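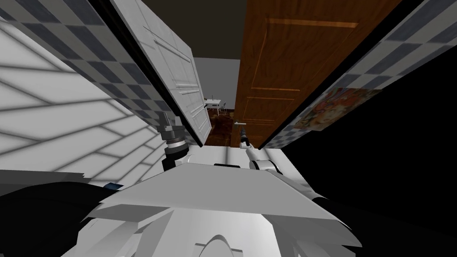
Wedding files: what I changed after Wirnov

September 15, 2019

The Wirnov job came to 3,761 frames across two bodies, mine and Dilruba Haque's. It was a church ceremony, a walk down to the river for the couple portraits, and then a long evening in a barn with one usable power socket. The pictures were fine. The filing was poor, and it took me most of a week to get the set into an order I could edit from. I have since rewritten the procedure and run it on two engagement sessions and one small registry office wedding.

Clocks

My camera was set to winter time. Dilruba's was correct for the hour but 14 seconds fast. An hour is easy to spot and easy to shift. The seconds matter more than you would expect during a ceremony, when both of us are shooting the rings from opposite ends of the aisle and the merged sequence has the bride reacting before the groom has done anything.

We now both photograph the same phone clock, with the seconds showing, before anybody leaves the car. I do it a second time after the meal. Cheap camera clocks drift, though over one day I have not measured a drift worth correcting. The offset goes into the job notes as a plain number with a plus or minus sign, and the shift is applied to the copies before the two sets are merged. The card originals are left alone.

File names

Both cameras number from 0001 and roll over at 9999. At Wirnov we had two files with the same name in 423 cases, and the import software dealt with this by adding a suffix to whichever arrived second. That is safe, but it means the suffix tells you nothing about who took the picture.

Names are now built from date, capture time, photographer initials and the original four digits, in that order. Sorted by name, the folder is also sorted by time. Hanyu Xue uses the job code first, and if you often have several jobs open in one window his way is better. I rarely have more than two.
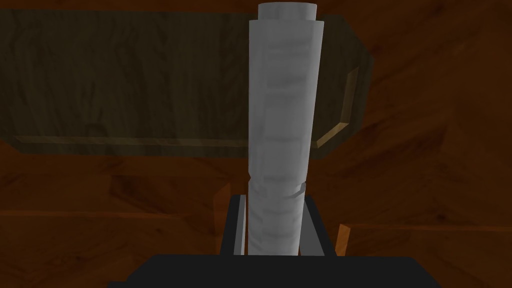 Prenddale Photographic Society – Weddings and Portraits Group

Culling

Some of this section was in the talk I gave to the group in the spring, so members can skip it.

I make three passes. The first removes only technical failures: missed focus, flash not recycled, eyes shut in a single portrait. No comparison between frames is allowed on this pass, and it runs at full screen with no thumbnails. The second pass groups by event (arrivals, vows, signing, river, speeches and so on) and picks within each group. The third is done at least a day later and only on what is left.

Wirnov ended at 486 delivered. Todor Petek, who has been doing this much longer than I have, thinks that is too many for a wedding of that size and would have stopped well short of it. He may be right about the speeches. I kept a lot of listening faces, partly out of caution, and the couple have told me they skip most of them.

For the couple portraits I am stricter. If two frames differ only in the position of a hand, one goes. The exception is any pair where he prefers his own expression in one and she prefers hers in the other. You cannot know this in advance, so I keep both if I am in real doubt and mark the second with a lower star.

Colour between two bodies

Our cameras are different makes and do not agree on skin under tungsten light. I shoot a grey card at each change of room and Dilruba shoots the same card from the same spot. This gets the white balance close. It does nothing about the reds, where hers are warmer, and for that I built a profile for each camera from a chart in open shade. The barn still needed hand correction, as the bulbs over the dance floor were of at least two kinds.

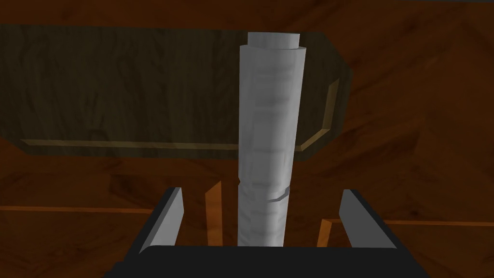 Backups

Each card is copied twice on the night, to two separate drives, and checked by checksum. A copy that has not been verified counts as no copy. The cards then go into the wallet face down and are not formatted until the gallery has been delivered and the couple have confirmed that they have downloaded it.

One drive travels in my bag and the other goes home with Dilruba. Cherry Mae Gatchalian asked in a comment on the last post whether an overnight upload would do in place of the second drive. On my line it would take nearly two days for a full wedding, so no.

Still to sort out

The album export. Cruickshank want flat files in their own page sizes and the Tevach template I use is a few millimetres out on the gutter. Laine Ķēniņš has a corrected version and has offered to send it over. I have an album due in November and will test it on that.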